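3.2 Sharing satirical news about religion

The second part of the study looked at how readers pass on made-up news stories about religion. We collected 200 shared posts from two local forums, Istbridge and Jernley, over four weeks in April. Each post linked to a satirical article and carried a comment by the person sharing it. Two coders read the comments separately and marked whether the story had been taken as true.

Of the posts, 72 treated the article as a real report. A further 23 could not be placed either way - mostly single words or quoted headlines - and were left out of the later tests. Comments that named a well-known institution were coded with the rest, as the name alone says little about belief.
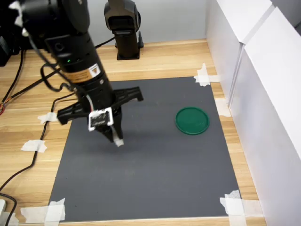
Figure 4. Round green lid on a grey mat. Photo: Piruvside.

Disagreements between the coders were settled by discussion. Replies under the posts were not coded, although many of them pointed out the source.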